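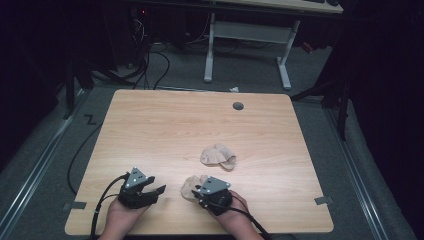

Clovosberg Fabric Notes is a plain-text dataset of 3932 short records on how household cloth holds up to washing, drying and storage. Each record covers one piece of cloth and one round of care. The words used for the state of a cloth are the everyday ones: flat, folded, rolled, or crumpled like the beige cloth on the tabletop. Color names are kept just as simple, so beige is beige and there is no separate entry for sand or oatmeal.

What is in the release

records.csv holds the main table, one row per record.
terms.txt lists every word allowed in the state, color and fiber columns.
laundries.csv gives the town and the water hardness for each site.
changes.txt is the change log.

Columns in records.csv

id: a whole number, never reused.
site: Skokholm or Pacheco.
fiber: cotton, linen, wool, polyester, blend or unknown.
state_before and state_after: one word from terms.txt.
wash_temp: in degrees Fahrenheit, as set on the machine dial.
dry_method: line, rack, tumble or none.
shrink_pct: percent change in the longer side. Blank when the cloth was not measured.
note: free text, often empty.

How the records were made

Staff at the 2 sites filled in a paper card for each load, and the cards were typed up at the end of the month. The Skokholm site has hard water and mostly handled table linen. Pacheco has soft water and took in towels, dishcloths and some curtains. Both used the same Tanex detergent from start to finish, in the same dose.

Cloth was measured on a flat surface with a steel tape, after it had been smoothed by hand and left for 5 minutes. Ironed pieces were measured before ironing. Pieces with a fringe were measured without it.

Known problems

The shrink_pct column is filled in for 1626 records only. Most of the blanks are from Pacheco, where measuring started later.

"Blend" covers everything from nearly all cotton to nearly all polyester. If you need the exact mix, check the note column, where it was sometimes copied from the label.

Wool is thinly covered and should not be used to compare the sites.

In the May cards, rack and line drying were mixed up at Skokholm. We fixed the ones we could check against the shift log. The rest have dry_method set to none and the word "unsure" in the note.

Suggested uses

The table works well for teaching basic statistics, for testing data cleaning scripts and for rough comparisons of drying methods. It is too uneven to support care label advice.

Loading the file

The CSV is UTF-8 with a header row and commas as separators. Notes that contain a comma are in double quotes. Read blank cells as missing, not as zero.

Corrections

Open an issue with the record id and the column name. Fixes go into the next release and are listed in changes.txt with the old value beside the new one.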